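**Fabric notes: the gray twill, care and handling**

The gray twill from Tindatex is now the standard cover cloth at the Clundthorpe workroom. It replaces the plain-weave cotton used until last June. Members who collect cut lengths should read these notes before washing or sewing them.

The cloth is supplied unwashed. Wash each length once at 90 °F, on its own, before cutting. Expect shrinkage of up to 14 percent along the warp and much less across the width. Pieces cut first and washed later will not match the pattern sheets, and the workroom cannot exchange them. Zigzag or serge the raw ends before the wash. Twill frays quickly at a cut edge, and the loose threads knot around the rest of the load.
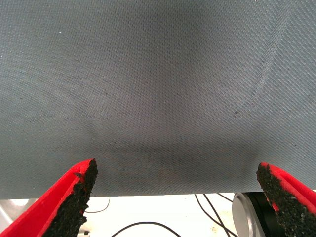
Fold lines are the most frequent complaint. A crease left in the cloth for a few weeks will show after sewing, mainly on large flat panels where the light catches the ridge. Press from the wrong side with steam, moving the iron along the warp. Pressing on the diagonal stretches the cloth and leaves a ripple that is harder to remove than the original crease. Lengths awaiting use should be rolled on a tube. If there is no tube free, fold loosely and refold along a different line each month.

Lint shows on this color, both light and dark. Go over the cloth with a dry brush before pressing, since heat sets some fibers into the weave. Adhesive rollers are acceptable on finished covers but leave a residue on unwashed cloth.

When laying out, check the direction of the diagonal on every panel. Two panels turned opposite ways will look like two shades of gray once joined. Raili Eskola marks the top of each piece with chalk on the wrong side and recommends that others do the same. For seams, use a size 14 needle and a medium stitch length.

Cut lengths are on shelf 26. Enter the amount taken in the book. Questions about shrinkage or replacement stock go to Anneli Halonen.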